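Two sceptics wanted for a kitchen automation trial
Arnthorpe, starting November

Floncombe is looking for two people to watch machines do chores and tell us, in plain words, whether the chores were done. The posts are paid, part-time and based at our workroom in Arnthorpe. You don't need a degree, and you don't need to like robots. A mild dislike would be fine.

We test household and shop-floor equipment for buyers: care homes, canteens, small food shops, a few landlords. More and more of them are being offered arms that are said to cook, clear, fold and stack. They come to us with a sales film and ask if it is true. Usually the film is true for the ninety seconds it lasts. Our buyers want to know about the rest of the shift.

The current round is called Marnberg and it deals with serving hot food from a steamer. A canteen worker does this a few hundred times a week while talking to somebody about something else. The task as we set it is dull on purpose: lid off, food out, food on to a plate, nothing torn and nothing dropped.
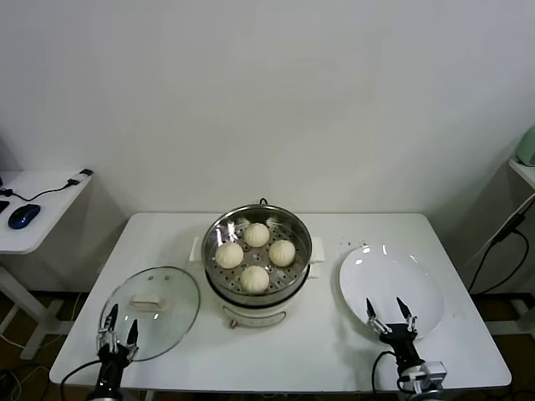
Marnberg has 617 set attempts in its plan, and every one will be scored by a person sitting in the room. We don't accept the machine's own report of how it got on. Four buns, a plate and a glass lid make up a fair test, as the pleats on top of a bun will show rough handling and the lid has to be put somewhere sensible. You will score the food, the plate and the table separately. You will also note any help given by a member of staff, including the small helpful nudge that everyone in this trade seems to forget by the time they write the report.

What you would be doing

Sitting in on test sessions, mostly between 9.30am and 2pm, and filling in a score sheet for each attempt.
Doing the same job by hand at the start of each session, so that we have something to compare against.
Writing half a page at the end of the day. We want sentences such as "it squashed the second one" and would rather not read "performance was encouraging".
Saying so when you can't tell what happened. A blank box is worth more to us than a kind guess.

Lucian Neagu runs the sessions and will train you. He has been at this long enough to have been wrong in both directions. Fereshteh Alipour checks the score sheets and will query anything she can't read.

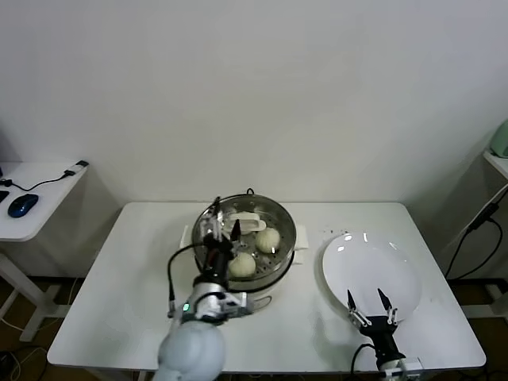 Soft food is where we expect most of the arguments. A tin or a box will put up with a clumsy grip, and a lot of the claims made for these arms rest on tins and boxes. With a bun near the front of the basket and the gripper lowered on to part of it, you have to judge how the bun is being handled from where you sit, and then look at the bun itself once the attempt is over. Two scorers often disagree at this point. We keep both marks and print both marks, and neither of you will be asked to change yours to make the table tidier.

Our view so far, since applicants ask: we have not yet seen a machine we would leave alone with a lunch service. We have seen several that can do one part of it well on a good morning. We may have to change our minds during this round and would be quite happy to, but it will take more than a good morning.
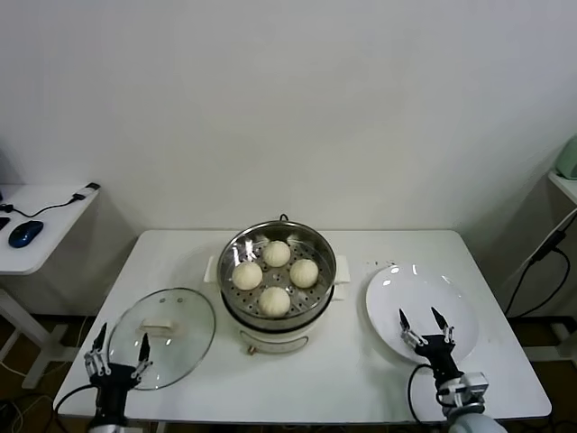
Marnberg round: four buns in the steamer, plate empty.

Who should apply

People who have served food, stacked shelves, cleaned rooms or looked after a household for a living or otherwise. You should be able to sit still, pay attention to something slow and write clearly by hand. Good eyesight is needed, with glasses or without. You must have no money or family in any firm that makes or sells these machines. Nazanin Kordestani will ask you about this and she will ask twice.

Pay and terms

£916 a month before tax, for the length of the round. Travel within the county is refunded on receipt. Lunch is provided and is made by a person. Anyone called for a second interview will be given a short trial session, which is paid.

How to apply

Write no more than 600 words about a household chore you know well. Tell us which part of it you think a machine would get wrong first, and what would persuade you otherwise. Please leave out your views on the future of mankind. We had a good many of those last time.

Send it by post or hand it in at the Floncombe workroom, Khosravi House, Arnthorpe, marked for Keir Jardine. Questions about access, hours or the building should go to Bijan Hosseinzadeh at the same address. Applications close at noon on the last working day before the round begins.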